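Minutes of the Equipment Review Meeting
Gena Assembly Services, meeting room 2
June 2018

Present: Euan Drummond (chair), Kenna Innes (minutes), the bench team, purchasing
Apologies: finance

1. Minutes of the last meeting

Approved with one correction. Under item 3, the supplier of the spare finger joints should read Haldane, and the word "rental" should be taken out.

2. Matters arising

The second power supply has come in and is on the shelf by the door. Purchasing still has no answer from Haldane on delivery times and will call them again.

3. Ornano hand kit, trial review

Euan went over where things stand. We have the Ornano kit on trial and have to tell the supplier whether we are keeping it. The kit is the hand, the wrist adapter, the control box and a year of software updates. The price does not include training. A training day can be bought separately, and Euan thinks we would need one for the evening shift.

Kenna reported on the handling tests. The task is the one we agreed on in the spring: pick up a household object from a table and put it where the operator says. The team has done 400 pick attempts so far and wants 100 more with thin objects before writing the report. Results on boxes and tubes are good. Results on flat items are mixed, and the phone is the one that gives the most trouble.
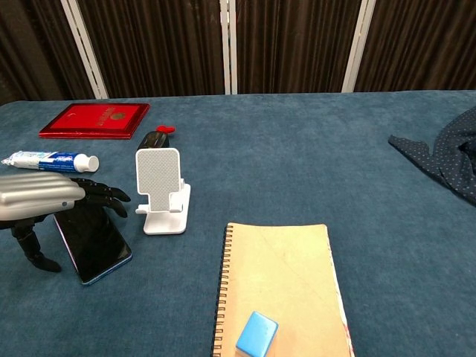 Flat objects took up most of the discussion. The supplier's advice is to bring the hand in palm down and close the thumb against the long side of the object. Kenna said the bench team has tried this and the approach itself is fine, but the thumb has to start very low and there is little room for error in height. With the phone lying at an angle under the hand, the fingers over its upper end and the thumb off to the left, the operator has to turn the wrist before closing, and the wrist adapter is slow to turn. Purchasing asked if the stand could be moved farther away, as it sits close to the fingertips. Kenna would like to leave it where it is. Customers will have things close together on their tables and we should test for that.

Euan asked if a softer fingertip would help. Ornano sells a rubber tip set as an extra. Agreed to ask for one set on loan before paying for it.

The cloth was also raised. One of the bench team finds that it bunches up when the thumb drags. Agreed to clip it under the table at the corners and note in the log which runs were done before the change.

4. Koseo quote

Koseo has sent a quote for a two-finger gripper with the same control box. It is cheaper and the warranty is longer. Euan's view is that it would do the boxes just as well but would not manage the notebook or anything made of fabric. Kenna does not agree about the fabric and would like to see it tried. Koseo has offered a demo at our site. Agreed to accept, provided they bring their own adapter.

5. Service contract

Purchasing read out the terms. Standard service is a repair within 7 working days, parts included, shipping not included. The higher level adds a loan hand during repairs. Euan does not want to pay for the higher level in the first year. Kenna pointed out that without a loan hand the bench stops for as long as the repair takes. Left open until finance can attend.

6. Other business

The log sheets are being filled in two different ways. Kenna will send out a new sheet with a separate column for dropped objects.

Parking behind the building is closed for resurfacing. Use the front lot.

Actions

Euan: ask Ornano for the rubber tip set on loan, and for the price of the training day in writing
Kenna: finish the thin object runs, send out the new log sheet
Purchasing: call Haldane, set up the Koseo demo, send the service terms to finance
Bench team: clip the cloth

Next meeting to be set once the Koseo demo has a date. The trial agreement allows us to extend to November if both sides sign.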